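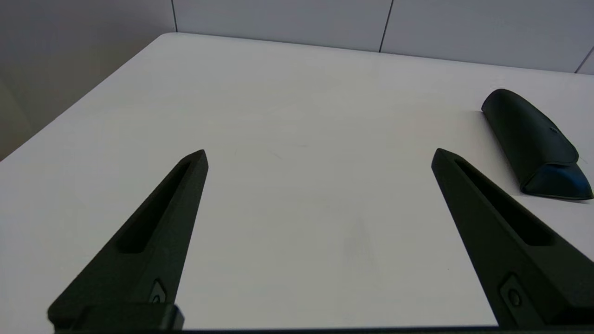 Shared equipment in public buildings is lost far more often through poor storage than through theft, and the policies we write for it seldom admit as much. A typical policy deals at length with who may borrow an item and on what terms, and gives a single line to how it is to be put back. Yet the return is the moment at which most of the harm is done. A dark soft case set down on a plain white table is easy to see and easy to check, and it is my view that every returned item should pass across such a surface before it goes anywhere near a shelf.

The Tircombe centre has lent small equipment to residents and local groups for many years. Projectors, measuring instruments, hearing loops and sewing kits all leave the building in soft cases, and all are expected to come back in them. Until last June the practice was to hand the case over the counter, have it signed for and place it directly in the store cupboard. The signature recorded that a case had been received. It said nothing of what was inside it, and the next borrower was often the first person to open it.

The revised practice is modest. A table beside the counter is kept clear during opening hours. The case is placed on it, opened, checked against the card in the lid and closed again in the presence of the borrower. The check takes 2 minutes for a simple item and 8 for the larger kits. Only then is the loan marked as ended.

Objections have been raised, and they deserve a proper answer. The first is that the procedure implies distrust. Hannelore Aigner, who drafted the lending rules at Dagdag and whose judgement in these matters I respect, has argued that a borrower who is made to stand and wait while a lead is uncoiled will feel accused of something. I accept that a check carried out in silence, by a member of staff who does not look up, can have this effect. The remedy lies in the manner of the check. Borrowers at Tircombe are invited to take part in it, and many of them use the time to report a stiff zip or a worn plug that would otherwise have gone unmentioned.

The second objection concerns space. A table on which nothing may be left is regarded in most offices as a table going to waste, and within a week it will have acquired a printer, a box of leaflets and somebody's coat. I would ask managers to resist this firmly. The value of the surface depends on its being clear, and a light colour should be preferred where there is a choice. Small black parts disappear on a dark worktop. On white they are found at once, and so are crumbs, grit and loose screws, which do more damage inside a case than most people suppose.

There remains the question of the cases themselves. Bindum still favours hard boxes with cut foam, on the grounds that a missing part shows as an empty hole. For delicate instruments this is sound. For general lending I continue to prefer the soft kind. They are lighter to carry home on a bus, they fit into a crowded cupboard, and they do not crack when dropped on a stair. Their weakness is that they will close quite happily over the wrong contents, and it is this weakness that the table is there to correct.

The Trolia stores, which serve 9 buildings, are now considering whether to adopt the same arrangement. I hope that they will, and that the table will be named in the rules themselves – with its purpose stated and a member of staff made responsible for keeping it clear. Guidance notes on the subject have been issued before and were filed with the others.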